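十月,下午四点多开始写,写到哪算哪。

衣服换季。拖了两个礼拜,今天再不弄不行了,Calau那边的房子月底交钥匙,箱子就那么几个,夏天的先压进去,冬天的留外面穿。说起来简单。

早上先去楼下买真空袋,Majumder那家涨价了,没买。回来拿旧的凑合,有一个漏气,压扁了过十分钟又鼓起来,像个枕头。算了,装围巾。

然后把柜子整个倒到床上。每次都这样,明知道应该一格一格来,还是一抱全扔过去。扔完站那儿发愣,去倒了杯水,回来还是那么多。

顺序定了一下,写下来免得下次又忘:
- T恤先叠,最快,有成就感
- 要熨的挂起来,别叠了再拆
- 毛衣最后,毛衣占地方
- 袜子不管,袜子另开一天

熨斗那台Ginis的,水箱小,烫两件就要加水。一边烧水一边叠,想得挺好,结果加水的时候总忘了叠到哪件。红的那件先挂上去了,领口那里有个死褶,去年就有,今年还在。不跟它较劲。

T恤叠法换了新的。以前我是对折再对折,放进箱子一拿全散。现在照Tharushi Roy教的:铺平,袖子往里收,两边三分之一折进来,下摆往上卷到领口,塞住。她叠一件大概是我喘口气的工夫。我第一件米色的折了三遍,左边袖子老是窝成一团,抻平了右边又歪。胸口那个小标要露在外面,她说这样以后找衣服不用翻。有道理。就是难。
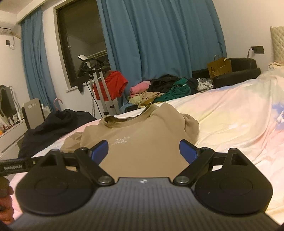 *米色那件,袖子还没弄好。后面那堆是排队的。*

叠到后来手顺了,不看也能折。粉的、黑的、绿的,一件件来。黑的最烦,沾毛,叠之前要拿胶带滚一遍,滚筒只剩最后几圈,省着用。浅黄那件想了半天要不要留,买来就穿过一次,显脸色差。放“再想想”那一摞。“再想想”那一摞现在比“要带走”那一摞高。

中间Afroza Wanigasekara打电话来问搬家车的事。Flodton报价2,255,包两个人搬,不包拆床。另外一家开口就4,000,说什么含打包材料。我要他打包材料干嘛,纸袋家里一堆。她让我再压压价,我说你来压,她说行,晚上她打。谢天谢地。床到底拆不拆也没定,床头那块软包的怕刮,量了电梯,应该进得去,斜着进。明天再量一次,今天尺子不知道压在哪件衣服底下了。

电话打完忘了水开着,阳台... 不是,厨房,地上一滩。擦地又去掉一会儿。用的旧毛巾,那条毛巾本来也是打算扔的,好,扔了,总算扔掉一样东西。

接着弄被子。这床被子得最后一天才能收,今晚还要盖。可是衣服全摊在上面,叠着叠着被子就往一边跑,皱成一坨,拉平,又跑。早知道应该先把被子掀了铺张床单。下次。(每次都写下次。)

毛衣。到毛衣就慢下来了。厚的不敢卷,卷了领子会撑大,妈以前说的,毛衣要平放,袖子交叉搭在前面,像抱着胳膊。挂着更不行,挂一个冬天肩膀那里两个包。我那件灰的就是这么毁的。洗涤标上写着40度以下,我一直按冷水洗,还是缩了一点,可能是甩干甩的。以后不甩,毛巾裹着压。

驼色这件最难弄,罗纹边软塌塌的,怎么摆都没形状。我先把它团在一边,把别的理完再回来对付它。回来的时候已经不想理了。折了,散了,又折。干脆坐在床沿上歇着,刷了会手机,找搬家要用的清单,找到三份,每份都说第一步是“断舍离”,关掉。
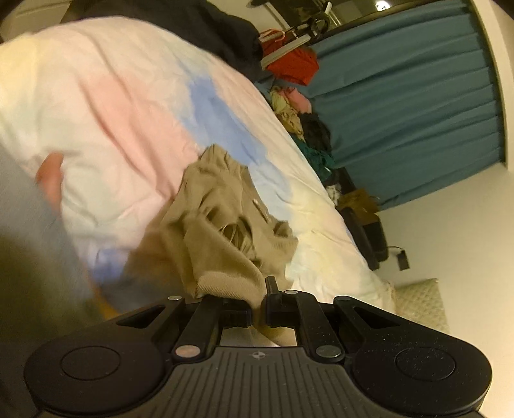
Tharushi Roy晚上看了说,毛衣你别学T恤那样折,先翻到背面,两只袖子斜着放下去,从下往上只折一道,厚的两道都嫌多;还有别压真空袋,压完毛都趴了,来年拿出来跟毡子似的。真要省地方就塞箱子四个角,角里反正空着。

角里反正空着。我怎么没想到,我角里塞的都是鞋。

于是把第一个箱子打开重来。鞋拿出来,套袋子放最底下,毛衣放角上,T恤卷竖着插中间,像书一样,从上面一眼看得见。确实多装了几件,具体几件没数,反正原来合不上的盖子合上了,坐上去一屁股,拉链还是得两个人拉。她按着我拉,差点夹到手。

真空袋那个漏气的,围巾又拿出来了。直接搭进去填缝。

她走的时候顺走“再想想”里的两件,说你不穿我穿。好。浅黄那件她也试了,她穿就好看,气人。拿走拿走。

晚饭没做,煮了面,放了一个蛋,剩的青菜也下了。站在厨房吃的,桌上全是架子和衣撑。衣撑带不带?塑料的不带,木的带。铁丝的洗衣店给的,还回去,问问他们收不收。上次路过见他们门口放了个筐,好像就是收这个的。

补记,睡前:
Afroza回话了,Flodton那边少了一些,加拆床,还是没到我想的那个数,但是行了,不折腾。早上四点打电话确认——写错,下午四点。得在这之前把厨房箱子的数报给他们,不然他们派小车来。

还剩:
- 熨的那几件,红的那个褶就这样了
- 袜子
- 床底下那一袋,不敢看,里面好像还有前年的泳衣
- 冬天外套两件,穿在身上走,不占箱子
- 窗帘是房东的,别手快给拆了!!
- 尺子

尺子找到了,在毛衣袖子里。

箱子一共装了4个,堆在门后头,门只能开一半,出去要侧着身。半夜上厕所肯定要撞。手指头上全是毛,指甲缝里都是米色的线头。腰疼。护手霜也装进箱子了,最底下那个,懒得翻,用了点厨房的橄榄油,现在闻起来像沙拉。

床总算腾出来了,被子铺平,就用剩下的那点力气。水杯里还有半杯白天倒的水。闹钟定七点。关灯了。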